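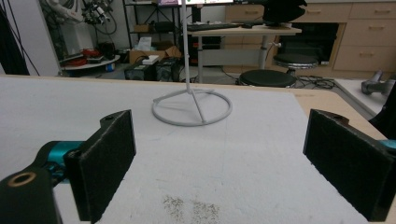 Bok-nam Ha objected to the first draft of this section that a wrist view of a plain white surface gives the tracker almost nothing to hold on to, and that we should say early on where our position estimates come from in such views. We agree, and have moved the discussion here from the appendix.

4.2 Pose recovery from the gripper view

The view in Figure 4 is typical of the approach phase. The white board fills much of the lower image, and the base of the stand is white as well, so corner detectors return few stable points on either. Most of the usable features lie behind the table, on the desk, the stools and the drawer fronts. These are far from the lens compared with the object being handled. They constrain rotation well and translation poorly. An estimator that treats all points alike will report a low reprojection error in this situation and still place the gripper at the wrong height above the board.

Purnico therefore splits the problem. Rotation is estimated from all tracked points together with the gyroscope. Translation is estimated in a second pass, in which each point is weighted by the inverse of its triangulated depth and by its age in the track. Points that fall on the fingers are removed with a fixed mask. The fingers move with the tool, and without the mask their pads and mounting tabs are picked up as strong, nearly static features that pull the translation estimate toward zero. The mask is drawn once for each gripper with the fingers open, then swept through the closing range using the recorded finger width. We grow its edge by a small margin to allow for frayed pad material, whose outline changes from session to session.

The inertial data arrive faster than the images and with their own clock. Each gripper runs its own logger, and the head camera runs a third. We fit one offset and one linear drift term per device by matching the rotation rate computed from images with the rate from the gyroscope. With a single offset and no drift term, the worst mismatch at the end of a long recording was 17 ms, enough to shift the closing of the fingers by a frame. Adding the drift term removed the visible shift. We tried a piecewise fit too, following a suggestion from Seung-woo Baek, but it followed noise in slow segments and was dropped.

4.3 Use of the head view

The head view has a different weakness. The head moves for reasons that have little to do with the task, and the hands often cover the object. Its strength is that both grippers, the rack and the table tend to be seen together, so it can tie the two gripper trajectories to one common frame. Each trajectory from Section 4.2 is internally consistent, but starts at an arbitrary origin.

We recover the common frame by a joint fit over the whole recording. The unknowns are one rigid transform for each gripper and a smooth head trajectory. The measurements are detections of the gripper bodies in the head images, scored by a small keypoint network. Where the lit markers on the fingertips can be seen, they are added as extra keypoints. They are not required, as the tips are often turned away from the head or hidden behind cloth. A robust loss is used throughout, and a detection is dropped if it disagrees with the current fit for 150 consecutive images.

Pose estimates for the table come from the edges of the wooden top and not from the board. The board is held down with tape and can be placed differently in each session, so we treat it as part of the task state. The same holds for the rack. Its position is estimated from the circular base, by fitting an ellipse to the ring and intersecting the center ray with the table plane. The upright rod gives a check on the result. If the rod and the fitted center disagree, the recording is marked for manual review. Thin hooks are not modeled. The policy has to find them from pixels.

The Hyun set used in our experiments contains 174 recordings of the cap task, in which a cloth cap is to be picked up from the board and hung on the rack. Cloth is a hard case for any method that expects a rigid object pose, and we do not estimate one. The state passed to the planner consists of the two gripper poses, both finger widths, the rack pose and the image crops. Grasp events are labeled from finger width alone: a grasp begins when the fingers stop closing short of their fully closed width, and ends when they open again. This rule fails on very thin folds, where the stopping width is close to that of an empty grasp. Such segments are kept but carry a lower weight in training.

Figure 5. Head view of the cap task with both hand-held grippers, the left one pressed against the cap on the foam board. 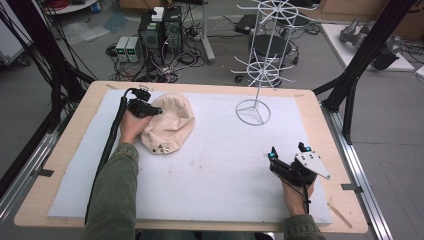 Does the joint fit have to run while the data are being recorded? It can run afterward. The loggers store raw images, gyroscope readings and finger widths, and every later stage reads from those files only.

Running offline also lets the fit use images from both sides of an occlusion, which matters when one hand passes in front of the other. We initialize the head trajectory by chaining relative poses, then run the solver for at most 1000 steps. Recordings that do not converge within that limit are usually ones in which a gripper leaves the head view before its origin has been tied to the table. The remedy we use is procedural: the operator holds both grippers over the table at the start and again at the end.

4.4 Transfer to the robot planner

Fitted trajectories are written in the table frame and passed to Olness, our trajectory filter, which tests each one against the joint limits and reach of the target arm. A trajectory is never edited to make it feasible. If a segment violates a limit, the filter searches over base placements, and if none is found the segment is left out of training for that arm. The full recording stays in the set, as another arm may be able to follow it.

Finger width is mapped to the robot gripper by a monotone curve measured once per gripper pair. Timing is kept as recorded except in free motion, where the filter may slow a segment to respect velocity limits. Segments between the start and end of a grasp are never slowed. Cloth swings, and its shape near the hook depends on how fast it was carried there, so changing the speed would break the match between the images and the motion. Where a carried segment exceeds a velocity limit, it is rejected in the same way as a reach violation.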